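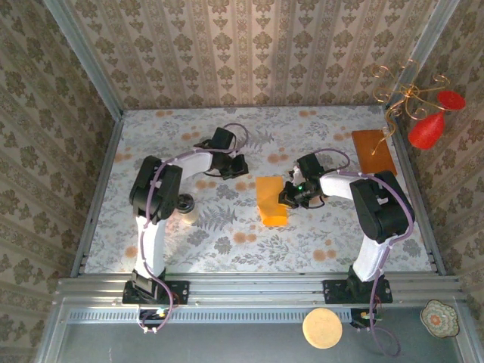 Two-arm stations at Garside: your questions

I run the bench side at Garside, so most of these landed on me anyway. I've put my answers in one place, and I'll add to them when new ones come in.

Is my job going away?
No. All 22 of us on the bench are staying, on the same pay grade. What changes is how you spend your shift. You'll do less picking and placing, and more setting up, checking and sorting out whatever the arms fumble.

Do I need to know how to code?
Nope! I can't, and I've been running Jotine since April. Training is 40 hours, all of it on paid time, and a good chunk of that is just moving soft and hard items around until you get a feel for what the grippers like.

Why two arms?
So one can hold while the other works. Think about how often you use your second hand without noticing.

Can I reach in while it's on?
Please don't. Stop the station first, every time, even if the arms look parked — a still arm can still be powered. And keep sleeves and lanyards away from the cables.

Who decides what goes on the table?
You do, mostly. Jotine is at its best with one item near the middle where both arms can get to it. If a job feels wrong for it, write that on the sheet and we'll run it by hand.

What if it's slower than me?
It often is, and you won't be marked down for it. Your old hourly target doesn't apply at a station.

Will the Praltutthorpe site get them too?
Yes, after us. They're finishing the Nullerier changeover first (I don't have a month yet).

I'd rather stay on hand work. Can I?
For now, yes. Tell me or call extension 1530 and I'll put you down for the regular bench.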